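Chapter 2
A Morning of Demonstration

Before we study how a machine can learn to use its hands, it is useful to watch a person do the same work slowly. For this reason our chapter begins with a visit. In April the training center Grestari opened its doors to students, and a class of 44 came by bus from Devarano. Their guide was Romana Kolář, an engineer from the firm Tunduvico.

She did not start with a lecture. She asked the visitors to stay near the door and to look only at the hands of her colleague. The task was a small one – to handle things on a coat rack – and it was repeated many times with pauses between.

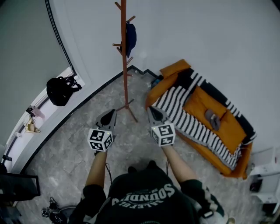
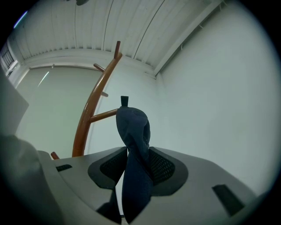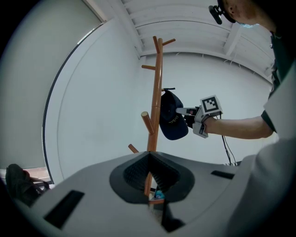

Fig. 2.1. Work at the coat rack with hand-held grippers, Grestari. The last view shows a cap hanging on the rack.

After the demonstration the students wrote down what they had noticed. Many wrote about the speed, which seemed to them very low. Others asked why soft things are more difficult than hard things. Ms. Kolář answered that a box keeps its shape when you take it, but cloth has a new shape each time – and so the hand must decide again each time.

We will return to this answer in Section 2.3. Please keep it in mind while you read the next 5 pages, where we explain the words "grasp," "contact" and "release."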